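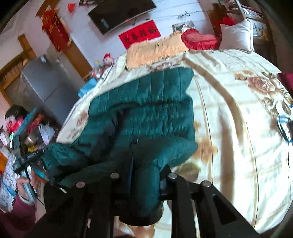 A quilted jacket on the rose-print sheet, with the heart cushion keeping watch at the head of the bed.

I'm going to defend the bed as a place to put your coat. My friend Joyce Kariuki thinks this is a moral failing, and she has told me so more than once, usually while holding a hanger.

But a puffy jacket is a pain to put away! You squash it into the closet, it shoves everything else sideways, and then you want it again twenty minutes later to take the trash out. On the bed it can sprawl as much as it likes, and I can find it.

I did try being good. Last April I paid 179 for a standing coat rack from Felen, and within a month it was so loaded with scarves and tote bags that the jackets went right back to the bed (the rack is still there, leaning a little).

Same goes for beds with stuff on them in general. I like big loud roses on a sheet. I like a fuzzy blanket bunched up at the top and a frilly red heart that matches nothing. Those all-beige bedrooms in the magazines make me nervous – where do those people put their coats?

I'll give Joyce one thing. You do have to move it all before you can sleep, and at 11:30 at night that's a real chore. Mine goes on the chair. She has opinions about the chair too.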